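Visit to the Stedel paper mill open day

The mill opens its doors twice a year, and I went on Wednesday, October 13, 2021. Parking was in the field behind the loading dock. Entry was free but you had to sign in at the gate and pick up ear plugs.

Our group had 10 people. Suryani Lau from the finishing department took us around. She started at the pulper, a big round tub set into the floor, where bales of waste paper go in with water. It was loud enough that she saved most of her talking for the hallway.

The paper machine is in the next building. It was built by Vetus and has been rebuilt twice. We walked the full length on the operator side. The dryer end was very warm and I was glad I had left my coat in the car. Rolls come off at 800 kilos each and go by forklift to the cutting room.
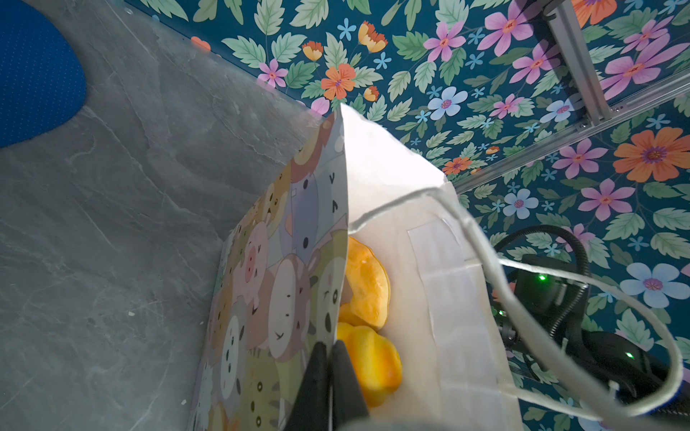 Most of what the mill makes is plain brown wrap. The lighter stock goes to Setiawan, a converter across the river, and they turn it into bags and gift wrap. Orders for that peak in the fall, and by December the line is back on brown.

The last stop was the test lab. Bjartur Hafstein tore strips on a bench tester and let us try it. Mine held longer than I expected, but he said the damp weather changes the numbers and they keep the room at a set humidity for that reason.

The tour took around 4 hours with the coffee break, longer than the sign at the gate said. There are a lot of metal stairs and no elevator in the machine building. Wear closed shoes, or they will lend you a pair of boots. The canteen takes cash only.

Recent visits
Flimivov glass works
Lock and weir walk
The old rope shed

Contact | Copyright | Back to top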